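I met the owner of Dorkby on a wet morning in June, and she was already talking before I got my coat off. Dorkby is a repair shop for accordions (yes, only accordions!), and she has run it for 4 years out of a former shoe store in Ruvby.

"People think it's polka and nothing else," she told me. "Then they bring in grandpa's old box, they hear it breathe again, and they're crying on my counter."
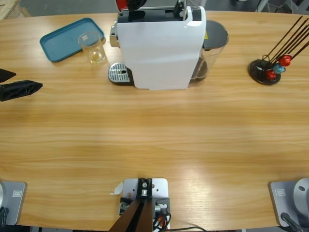
She learned the trade by mail, more or less, from a retired tuner who sent her reeds in padded envelopes with little notes. "The notes were brutal," she said, laughing. "One just said 'Worse.'"

I asked what goes wrong most often, and she didn't even pause. Wax. It dries out, the reeds come loose, and the whole thing starts to buzz like a fly in a jar. 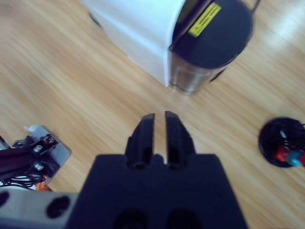
Tuning is the slow part, and she does it by ear first and checks with a machine later. A big piano accordion can keep her busy for 86 hours, and she charges a good deal less than that deserves. I kept thinking of wood while she talked, of long honey-toned planks with the grain running on a slant and the light sitting on the finish, and she got there before me: "Wood moves. Your floor moves, my accordions move. You leave one by a heater and it'll punish you."

Her own instrument is an old Mathur, bought at a yard sale with two dead keys. She still hasn't fixed them!

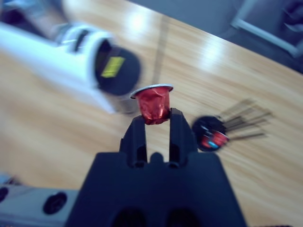

Should a beginner buy a used one?

"Get one you can lift," she said. "Then play every single button before you pay."

She has 526 repairs in her notebook now, and the one she's proudest of is a tiny button box that came in flattened on one side. 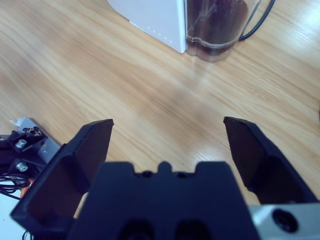
Pale wood grain in the light.

We ran well past lunch. She played me a waltz, stopped halfway to complain about a squeaky strap, and went off to find the oil.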